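Folgate Kitchen and Stores Project: progress report to the Baert Fund

5 min read

2019-06-24

Prepared by Polyxeni Gavalas, project lead, for Nektarios Zervas, grants manager

This report covers the work done at Folgate since our last update in February. It follows the order of the grant agreement: stock, storage, shared kitchen, spending, and what is still open.

Stock and sorting

When we applied for the grant, the main complaint from the tenants' groups was that supplies were bought twice. One group would run out of sugar or dish soap, buy more, and then find the old supply at the back of a cabinet. The coffee supplies were the worst of it. Three groups make coffee in different ways, and each had its own bags, filters and scoops spread over several shelves.

Sorting started with the dry goods and took longer than planned. We had set aside two weeks and needed four. Part of the delay was that many items had been taken out of their outer boxes, so we had to check what they were and who used them before giving them a place. Anything open and past its date was thrown out. Anything sealed and in date went back on the shelves or to the Kernberg center, which has a food table on site and was glad to have it.

The stock list now has 806 entries. Each entry has a name, a shelf code and a reorder point. The list is kept on paper in a binder by the pantry door and in a spreadsheet in the office. The paper copy is the one people use, so we update it first and copy the changes over once a week.

Small flat items

Flat packets gave us more trouble than anything else in the pantry. They slide behind jars, get stacked under heavier things and are hard to spot from the front. Under the old system, filters for the coffee makers could be in the tea drawer, in the baking section or in a bag with the paper napkins. We tried keeping them in one deep bin, but people had to empty the bin to find what they wanted, and the contents did not always go back.

We now stand them on edge in narrow trays, with the printed side facing out. The rule is that the product name has to be readable from the aisle, even if that means it reads sideways. Worn packets stay in use as long as the print is clear.
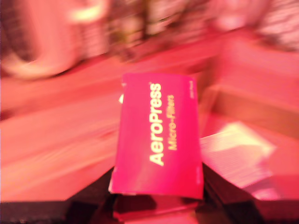
AeroPress Micro-Filters packet, coffee supplies.

Since the trays went in, the coffee group has not placed a duplicate order for filters. The baking group has asked for the same trays for yeast, gelatin and parchment sheets, and we plan to do that next. Spice packets will stay in jars because the jars already work well.

Storage units

The shelving from Fevura came in two deliveries. The first was complete. The second was short by 3 shelves and had the wrong brackets for the corner unit. Fevura replaced the brackets at no cost, but the missing shelves took another 12 days to arrive. During that time the corner unit could not be loaded and the baking goods were kept in crates in the hallway. This was a nuisance for the evening groups, who had to move the crates to reach the coat hooks.

All units are now fixed to the wall. The bottom shelves are reserved for heavy items such as flour, rice and cooking oil. The top shelves hold light things that are rarely needed - spare aprons, paper goods, the large stockpots. A step stool hangs on a hook at the end of the aisle. It has already gone missing once and was found in the meeting room.

Labels are printed in black on white. We first used a different color for each group, but two of the colors looked alike in the evening and one faded. The shelf code now carries the same information.

Shared kitchen

The shared kitchen was closed for painting and for work on the sink. It reopened on schedule. The new faucet is higher than the old one, so the large pots fit under it. The drain still empties slowly when both basins are in use, and the plumber has been asked to come back.

A total of 28 people went through the kitchen and pantry introduction. It lasts under an hour and covers where things are, how to use the stock binder and how to leave the counters. We shortened it after the first sessions, in which too much time was spent on the paperwork. Groups that skipped the introduction are easy to identify from the state of the binder, and we are following up with them.

Spending

Spending is within the approved budget. Shelving came in slightly under the estimate and trays and labels slightly over, mostly because the first set of labels had to be redone. We have not used the reserve. Receipts are attached in the order they were paid, and the two Fevura invoices are marked to show the replacement parts.

One change needs your approval. We would like to move the unspent part of the shelving line to the kitchen line, to pay for a second set of measuring cups, a larger drying rack and the return visit from the plumber if it is not covered by the original job.

Open items

The corner unit needs one more shelf adjustment so that the tall oil containers fit upright. The baking trays have been measured but not ordered. The spreadsheet still has entries with no reorder point, mainly cleaning products, and Folgate staff will fill these in as stock is used up.

Kernberg has asked whether it can copy the stock binder layout for its own pantry. We have said yes and sent a blank set of pages.

The next full count of the pantry will be done before the fall groups start, and the results will be sent to you with the final receipts.

4 shares
2 comments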